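Second memory slot not detected after board swap, one long beep then normal POST
Leline Hardware Help > Motherboards and Memory

Posted by tallow_pin
February 24, 2025

I have an office tower that I use as a build machine. The original board died in June and I replaced it with a used one of the same model. Since then only one of the two memory modules shows up. Total memory reads half of what is installed, both in firmware setup and in the operating system.

Setup:
Two matched Kao modules, same part number, bought as a kit
Lorell power supply, replaced at the same time as the board
Small add-in graphics card, no other cards
Firmware updated to the last version the vendor published

What I have done so far:
Swapped the modules. Whichever one is in slot 1 is detected, whichever one is in slot 2 is not.
Ran each module alone in slot 1 overnight. No errors on either.
Cleared CMOS with the jumper and again by pulling the battery.
Cleaned the contacts with isopropyl alcohol.
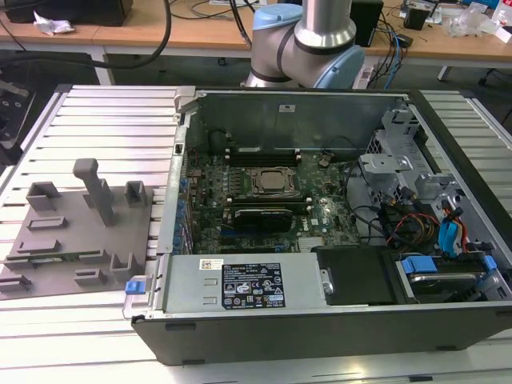 With a module in slot 2 only, I get one long beep and no display. With both installed I get one long beep, a pause of a few seconds, and then it boots on the module in slot 1. No entry in the firmware event log either way.

Is this a dead slot, or is there something on the processor side that would produce the same result? I would prefer not to buy a third board if the fault is somewhere else. The processor is the one from the old board.

pellucid77
Probably a bad slot. Used boards are a gamble. I had one from Plornuvitz that did the same thing and they took it back without much argument, so check if you are still inside the return window. Otherwise just buy one bigger module and put it in slot 1.

ohm_and_a_half
The symptom follows the slot and both modules pass alone, so the modules are cleared. What is left is the slot, the traces between the slot and the socket, the socket contacts, and the processor's memory controller. On a two-slot board of this type each slot is normally its own channel, so losing one channel completely looks the same from all four causes. You have to separate them by hand.

Start with the socket. Remove the cooler, clean off the paste before you open the retention frame, and lift the processor straight up. Look at the contacts under a strong light from at least two angles. A bent contact shows up as a break in the reflection pattern. The memory contacts are grouped, so a single bent one in the right area is enough to drop a channel. Also look for paste that has gotten into the socket and for residue on the pads on the underside of the processor. Used boards often arrive with both.

Then reseat and tighten the cooler evenly. Quarter turns, diagonal pattern. Uneven pressure is a common cause of a missing channel after a board swap and it costs nothing to rule out. Before you put the full load on the cooler, check that the backplate is flat against the board and that no standoff is touching it.

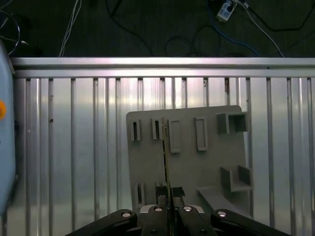 If the channel is still missing, measure the slot. With the supply unplugged and the board discharged, compare resistance to ground on the supply pins of slot 1 and slot 2. The two slots usually share the same rail and should read the same within the tolerance of your meter. An open reading on one pin of slot 2 points to a lifted contact or a cracked joint. Flex cracks at the slot ends are typical on boards where modules were pushed in without support underneath.

The last test is a different processor of a supported type. If slot 2 works with it, the memory controller on yours is damaged. That can happen when a board fails electrically, and you said the first one died. It is less likely than socket trouble.

I would not run a single module in slot 1 as a permanent fix on a build machine. Capacity is fine, but you lose dual-channel bandwidth, and with integrated graphics it would be worse.

tallow_pin
Pulled the processor. There was a gray smear of old paste across one corner of the contacts. Cleaned it with alcohol and a soft brush, let it dry, reseated everything. Slot 2 is detected now and the total is correct. No long beep. I am running a memory test on both modules together and will post the result when it completes.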